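How to clear a desk and keep it cleared until at least November

Oda — home and desk notes, 27/07/2024

You will need a desk, a bin, a damp cloth, a sheet of scrap paper and a box you don't mind looking at for a while. Mine once held a pair of boots and has outlived them both.

Step 1. Take everything off
Everything means everything, including the lamp and the plant you've been meaning to apologise to. Put the lot on the floor or the bed. The bed is better, as it gives you a deadline.

Step 2. Wipe the top
A damp cloth and a drop of washing-up liquid will do for most desks. Go over it again with a dry one. Tea rings on a pale surface usually give in to bicarbonate of soda and a bit of patience, though the one on my old desk at Trallivgate is presumably still there, paying rent.

Step 3. Try every pen
Sit down with the scrap paper and scribble with each one. If it hasn't written by the second scribble, bin it. Don't warm it in your hands or breathe on the nib, and don't put it back for later. I have done all of these and it was still a dead pen — only now it was a warm one. Whiteboard markers get the same treatment on a bit of whiteboard, and any without a cap can go straight away.

Keep 10 at most. That sounds mean until you try to remember when you last used the eleventh.

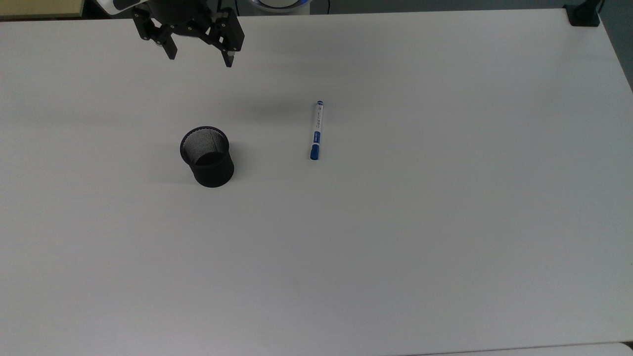
Pen pots are where most tidy desks come undone. People buy a bigger one, fill it, and then start a second. Get something small and plain, and empty it completely before anything goes back in. A black wire-mesh cup like this one is a good sort, as you can look in from the top and see straight to the bottom when there's nothing in it. The marker with the blue cap can go in once the pens have had their turn. Stand markers cap down if you want the ink near the tip, and keep them to one side so you aren't signing birthday cards with them.

Step 4. Let things back on slowly
Put back what you use every day and nothing else. The rest goes in the box. When you need something from the box, fetch it and let it stay on the desk. Whatever is still in there in November can go to the charity shop or the bin, apart from passports.

Step 5. Deal with the paper clips
I bought a tub of 1000 from the stationer's in Rindby and have used 4. Put a few in a small dish and give the tub to a school.

Step 6. Ten minutes a week
Set a timer for 10 minutes, clear the top, wipe it, and check the pot for strangers. Biros from banks and hotels get in overnight.

Next time: the drawer underneath. Bring gloves.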